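Returns, Counted Properly

By Nanna Nørgaard
17 February 2015

A furniture shop that sells over the internet has two stock figures. The first is what the warehouse system says is on the shelf. The second is what can be sold today. The gap between them is mostly returned goods, and at Skondwood, a mid-sized seller of bedroom and hallway furniture, the gap had grown to 400 units by last spring.

Roswitha Nolte runs the returns floor in Horby. Her department receives cartons, opens them, grades the contents and decides where each piece goes next. Until April the grading was done on paper. A sheet traveled with the carton and was typed into the system at the end of the shift, or the next morning if the shift ran long. During that time the item had no status. The website could not offer it, and the customer could not be refunded.

"The refund is the part people write to us about," Nolte says. "They send the thing back and then they hear nothing. Every day we are silent, we get another message, and somebody has to answer it."

The change made in April was small on paper. Each return now gets a status at the moment the carton crosses the dock, before it is opened. The refund is released on that status if the order value is under a set limit. Grading comes later and affects only the resale price. Orders over the limit still wait for inspection.

The software is a returns module from Dudix, fitted to the existing warehouse system by an outside contractor, Gadisa Mamo. He describes the job as mostly cleaning up codes. The old system had 66 reason codes for a return, many of them overlapping. "Changed mind" and "not as expected" were used by different clerks for the same case. Mamo cut the list to eight and mapped the old records onto the new set, so that earlier seasons could still be compared.

With the shorter list, a pattern came through that had been hidden. Of the returns on one range of cabinets, the largest share was coded as wrong size. The size tables on the product pages were correct. The trouble was that the depth was given without the overhang of the top, and customers who measured a gap beside the bed ordered to the smaller figure. The page now lists both measurements, with the larger one first.
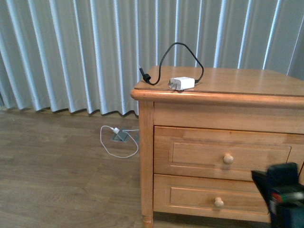
Bendik Lie, who handles pricing, was against early refunds. His objection was fraud: an empty carton gets the same dock scan as a full one. The compromise was weight. The dock scale compares the carton with its shipping weight, and anything outside the tolerance is held back for a person to open. Lie still thinks the value limit is too high and has asked for it to be lowered ahead of the next holiday season. No decision has been made.

Graded stock is sold in three ways. Unopened cartons go back to normal inventory. Opened pieces without damage are listed on a separate outlet page at 80 percent of the current price. Pieces with marks are sold in lots to Kjærgaard, a secondhand dealer that collects from the dock and pays 40 percent of cost. Anything below that grade is broken down for parts, mainly handles, hinges and drawer runners, which are sent out free when a customer reports one missing.

The outlet page brought a problem of its own. Search engines indexed it next to the regular listings, and for several weeks shoppers looking for a product by name landed on the cheaper version first. Those pages now carry a tag that keeps them out of search results and can be reached only from the shop's own menu.

Vilhjálmur Stougaard, who does the accounts, is waiting for a full year of figures before he puts a value on the project. Freight is the largest cost in any furniture return, and the new process does nothing to freight. The carton still travels both ways at the shop's expense. A return fee has been discussed and put off twice, the second time after a competitor dropped theirs.

Work on the next stage covers exchanges, which the system still records as a return followed by an unrelated new order.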